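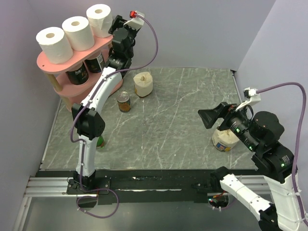
Paper towel rolls on a pink tiered shelf.

Ruth Sedgwick has been cleaning other people's kitchens for nine years and she talks fast. Phone on the table, two missed calls already. "Go on then, ask me."

So. Paper or cloth?

"Both. People want me to say cloth. I use cloth for nearly everything, but raw chicken, cat sick, the fat in a roasting tin, that's paper, and it goes in the bin. I'm not putting that through my machine."

She started on her own in Gereck, one client, a retired dentist with white carpets. Now there are 8 regular houses and a van. Themba Ndlovu does the heavier jobs with her, ovens mostly, end of tenancy stuff. He was meant to join us but was stuck behind a fridge somewhere.

Biggest mistake people make? Too much product. She pulls a face. "They squirt and squirt. Then it's sticky, then the dust sits on it, then they ring me and say the worktop's gone dull. It's soap. Rinse it."

Worktops come up alot. Stone ones especially. She won't have vinegar near them, or lemon. Warm water, a drop of washing up liquid, dry it after. "Dry it, that's the bit they skip."

Prices. She gets a bit quieter here. Put them up in October, first time in two years, and lost one house over it. "I felt sick sending that message. Rewrote it all evening. Then most of them just put a thumbs up."

The van cost around 2,000 and has needed a clutch since. She'd still buy it again, beats the bus with a mop bucket.

What does she do at home? Laughs. "Not a lot. There's a pan in my sink from last night. My sister thinks it's hilarious."

Any advice for somone starting out? Write down what's included before the first visit, she says, windows or no windows, inside the fridge or not. Ask about pets. Ask where the stopcock is. And get a key, becuase standing on a doorstep is time you don't get paid for.

Phone goes again. It's Themba, the fridge has moved, there's something behind it. She's already got her coat on.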